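Privcombe Assisted Living Technology Panel
Minutes of the March meeting, held at the Dradham site
Present: Floarea Mihăilă (chair), Zdenka Shehu, Xiaoqing Luo, Yaryna Boiko (minutes)
Apologies: Maricica Bucur
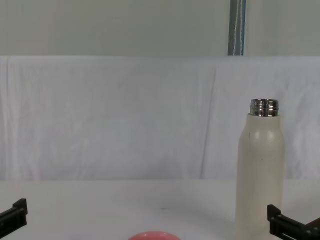
1. Demonstration of the two-arm table robot
The panel met at 10 a.m. and moved directly to the demonstration room, where Xiaoqing Luo presented the work on mealtime and drink tasks. The panel had asked in its last report for household objects in place of test blocks. Members viewed the station with a cream-colored insulated bottle standing uncapped close to the right gripper, its steel screw threads exposed. Zdenka Shehu asked whether a shiny neck of this kind was harder for the robot to locate than the matte body. Ms. Luo replied that it was, and that the plain white cloth behind the table would be replaced with an ordinary kitchen background in the next phase.

2. Questions from members
The chair asked how many practice runs had been recorded to date. Ms. Luo reported 2,958, of which 1,260 involved bottles or cups. Ms. Shehu requested that future reports list failed attempts separately. Agreed.
Ms. Boiko asked if residents would be able to stop the arms themselves. Ms. Luo stated that a stop button within reach of the user is planned but has not been fitted at Dradham.

3. Open day
It was noted that Llorente has offered its lower hall for the public open day. Members preferred to hold the event at Dradham to avoid moving the station. Visitors will be admitted in groups of no more than 11.
Moved by Ms. Shehu, seconded by Ms. Boiko, that the open day be held at Dradham. Carried.

4. Actions
Ms. Luo to supply the revised report format before the next meeting.
Ms. Bucur to be asked to reply to Llorente on behalf of the panel.
Ms. Boiko to draft the visitor notice.

The meeting closed at 11:40 a.m.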